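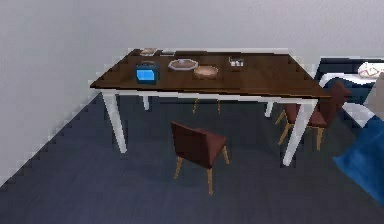 Table with brown wood top and white tapered legs

Prorano Floor Wax, 900 g tin

Prorano is a paste wax for old wooden floors and furniture. It is made by Clurkell in small batches. Put it on with a dry cloth, wait 11 minutes, then polish — a soft brush is best for this. Two thin coats are better than one thick coat.
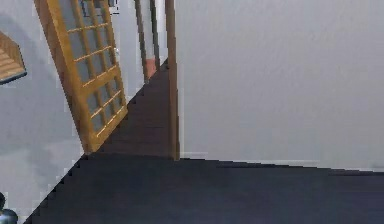
Image credit: Tiruwork Alemneh / Mekonnen

Please do not use it on carpet or painted walls. The smell is gone after seven hours with open windows.

Colors: clear, honey, walnut. Walnut comes back in stock in April.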